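FOR IMMEDIATE RELEASE

Brorent Would Like You to Put Your Wallet on a Tray

ODAU, June – Brorent, a maker of small household goods with a staff of 18 and a shared dislike of hunting for things at the front door, today announced the Mutari, an oval tray for the stuff that comes out of your pockets at the end of the day. It has a raised rim and a flat bottom. It does not connect to your phone.

The Mutari goes on sale this month at the Brorent shop in Odau and in the housewares section at Gebru, the town's covered market. The first run is 3000 trays, all in a green so dark that the company spent most of the winter arguing over whether to call it black. The box says green. Customers who see it as black are welcome to it at the same price.

The tray grew out of a survey Brorent ran last fall among 2000 households in and near Odau. People were asked where they put their wallet when they get home. The most common answer was "on the side," followed by a long list of sides. One household keeps a bowl for the purpose and has never used it, on the grounds that it is a nice bowl.

Brorent's answer was to make something a little less nice than a nice bowl. The oval shape has no corners for crumbs and coins to settle into, and it can sit lengthwise against a wall on a narrow shelf. The rim is high enough to stop a rolling coin and low enough that a folded pouch can be picked up without looking. Smaller flap wallets got special attention during the design work, being the kind most likely to slip behind a radiator and stay there until spring.

In the tray or just short of it: the same choice every evening.

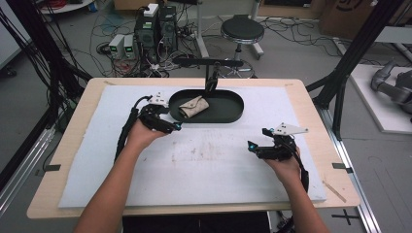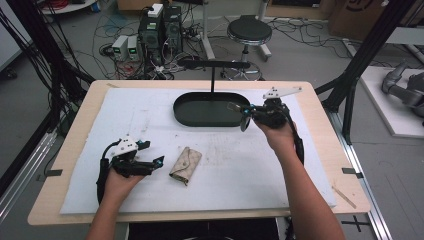
Gebru, which will carry the tray next to its doormats, was not sold on the idea right away. Its buying office replied to the first pitch that most of its shoppers already own a plate, and asked what the tray did that a plate did not. Brorent wrote back that a plate gets taken away for dinner. Gebru ordered 30 for the opening week and has asked for a sign explaining that the tray is not for serving fish.

The company makes no promises about keys. Keys were part of the early plan and were dropped from the leaflet after staff who took trays home reported that theirs still turned up in coat pockets, and once in the fridge. Phones fit, but Brorent would prefer that they be left somewhere else overnight and takes no further position on the matter.

Care is simple. Wipe it with a damp cloth, dry it, and put the wallet back. A leaflet in the box says this again with drawings.

A smaller version for rings and earrings is planned for next year if the argument about its color can be settled in time.

Samples for review are available from the Brorent press desk in Odau, open until 4 p.m. Please return them empty. The desk still has a library card from the last round.

– ends –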